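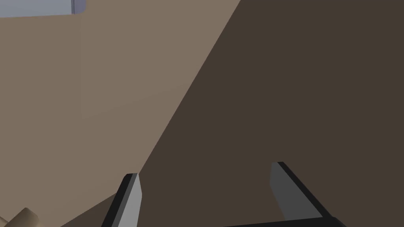
Figure 3. Simulated wrist camera view with the jaws open and nothing between them. The two fingers enter from the lower border; a diagonal boundary separates the light and dark regions of the background.

4.2 Wrist view and finger geometry

Both grippers were modeled with the same virtual camera, fixed to the wrist and aimed along the approach axis. The camera pose was set once for the Zaketti gripper and then copied to the Lougher gripper without adjustment, so that any difference in the policy's behavior would come from the jaws and the controller settings. Figure 3 gives one rendered view. The fingertips occupy only the lower part of the image, which leaves most of the pixels for the workspace but gives the policy little information on the contact faces themselves.

The fingers do not render with equal brightness. In Figure 3 the inner face of the left finger is light gray and the inner face of the right finger is a darker gray, while both have near-black outer edges. Against the dark brown region these edges lose contrast, and the palm bar at the lower border is hard to separate from the background at all. An early version of our finger segmentation used a single intensity threshold and failed on views of this type. We replaced it with a mask computed from the joint state and the known finger mesh, projected through the camera model. The mask is exact in simulation. On hardware it depends on the hand-eye calibration, a point we return to in Section 6.

Large regions of flat color raise a second problem. The tan and brown areas in Figure 3 carry almost no texture, and the strongest gradient away from the fingers is the straight line between them. An encoder trained on such views can learn to servo on that line. To test for this we rotated the key light between episodes in half of the training set and left it fixed in the other half. Policies from the two halves were then run on the same 400 evaluation episodes, with the object start poses held constant.

With fixed lighting, both grippers showed a lateral offset at closure that followed the direction of the light. The offset was larger for the Lougher fingers – their closing stroke is shorter, and the policy commits to a grasp earlier. With rotated lighting the offset no longer tracked the light, though training took longer to settle. We did not tune the learning rate separately for the two conditions, and part of the slower convergence may be due to that choice.

All runs used the Clurna controller in position mode with a closing force limit of 9 N. We also tried the impedance mode, but at low stiffness the fingers oscillated on contact in 17 episodes and the simulator rejected the resulting states. These episodes were excluded from the force comparison and kept in the success rate, where they count as failures. The contact parameters were taken from the bench measurements made by Mireille Masri in July and were not refitted for the second gripper.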